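Speaker notes – Packing shoes so they arrive looking new
Wednesday session, Sturolby returns and packing day
Speaker: Joanne Crabtree (slides by Madalena Guerreiro)

Slide 1. Title
Wait for the doors to close. Say who I am: nine years on the packing floor at Prustport, the last four on footwear. Questions at the end, but stop me if a word isn't clear.

Slide 2. Why shoes come back
We went through 1064 footwear returns at the Wolde warehouse. Of those, 159 came back with a complaint about the box and nothing wrong with the shoes. People buy shoes as gifts, especially in December, and a crushed lid is enough to send them back. Pause here. Ask who has sent something back because of the box.

Slide 3. The order of work
Box open and flat on the table before the shoes come near it. Check the size on the label against the size on the tongue. Laces next, then shoes, then paper over the top. Say that most of our mismatched pairs came from people who checked the label last.

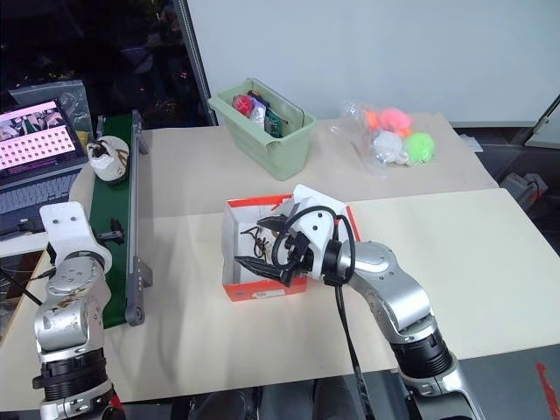
Laces are the part packers skip when the line gets busy. A loose loop can catch under the lid, and the customer's first look is a lid that won't sit down. Point to the dark brown laces lying loosely over the pale shoe, and ask the room where they would put them. The answer I want is inside the shoe, under the tongue, both ends. Then go to the left side wall of the box, the white one with the slight bend. Press a wall like that straight with a flat hand before the lid goes on. If it springs back out, get a new box. Don't tape it.

Slide 5. Boxes and paper
Nukard sends our boxes flat, 280 to a pallet. Fold them at the start of the shift and stack them no higher than the shoulder. One sheet of paper per box is enough for low shoes. Boots get 2. Paper should cover the shoes and still let the lid close without pushing. Mention the trial where we used heavier paper – it looked good and the lids lifted overnight, so we dropped it.

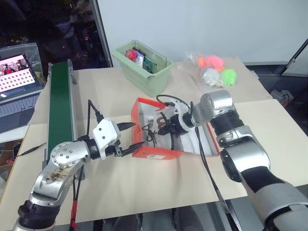
Slide 6: Open red-orange box with a white lining, slightly crumpled, on the right.

Crumpled lining is fine as long as it is clean. Torn lining gets replaced. Pass the sample sheets around now, starting from the left side of the room.

Slide 7. What to try this week
Pick one table. Have that table do labels first and laces second for a full shift, and keep the rejected boxes so you can look at them together. Madalena has the tally sheet and will leave copies by the door.

Questions. If someone asks about mailing bags, that is the afternoon talk.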